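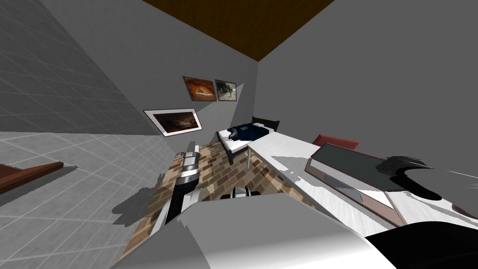 Section 4. Preparing your staff for the room robot

Setgate was made for places where people sleep at work: staff hostels, night-duty rooms, small guest houses. Before the robot enters a real room, your team plans its work together in the Skasia simulator. The practice bedroom has a bed at the back wall and a long white table, and the table is where the robot's arms do most of their learning. On it lies a flat tray with a dark inner panel, and one gripper is held just above the right end of it. Please let every employee watch this view for some minutes before you begin the steps. Many people feel calmer when they have seen how near the arm comes to an object.

4.1 Dividing the tasks

1. Open Skasia and choose your room type from the list.
2. Ask the housekeeping staff to name the tasks they would like to give away. Write them down in their own words.
3. Mark each task as Robot, Person or Shared. A new room may have at most seven Robot tasks.
4. Run the plan two times in the simulator with the staff present.
5. Save the plan. The supervisor confirms it with the Gretamel key.

Note: Shared tasks take more time in the first weeks. Do not shorten the shift plan before August, when the first review is made.

4.2 Personal things on the table

Guests and night workers leave their belongings everywhere. The robot does not know what is valuable to a person, so your staff must decide this.

1. Select the table in the room view.
2. Set each object to Move, Do not touch or Ask.
3. For computers and glasses we recommend Do not touch.
4. Small writing tools can be set to Ask. The robot then stops and sends a message to the employee on duty.

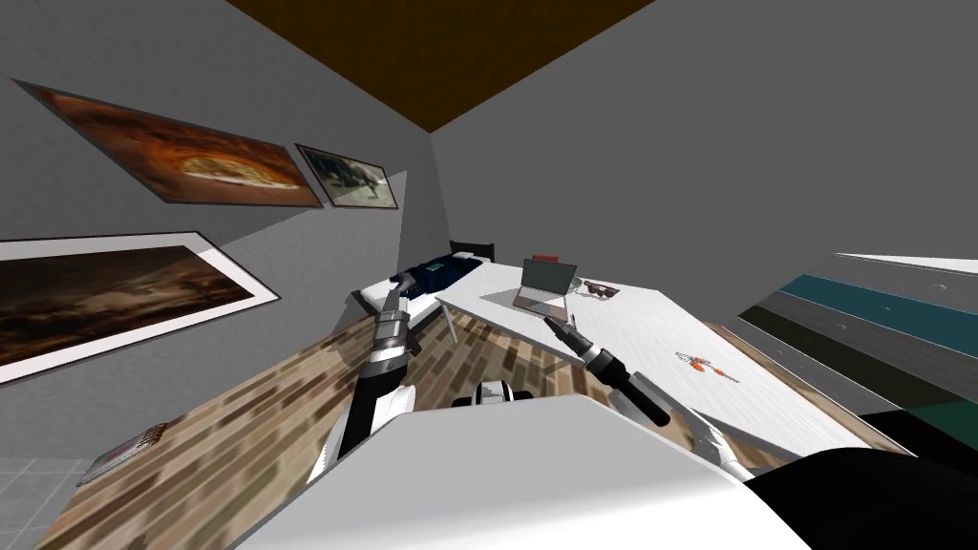
Figure 4-2. Right gripper in front of the open laptop, close to the pen. Sunglasses lie to the right of the laptop.

Caution: An employee who receives an Ask message has nine minutes to answer. After this time the robot goes back to its waiting position and the task is given to a person.

4.3 What changes in the working day

The room attendant becomes also a room supervisor - this is a new duty and should be written in the job description. At the Semaan guest house, where we tested this guide, attendants asked for over four hours of practice before they worked alone with the robot. Plan this as paid time.

Note: The stop button may be used by everybody, without permission and without a written report.

Text of this section last changed on 12th November.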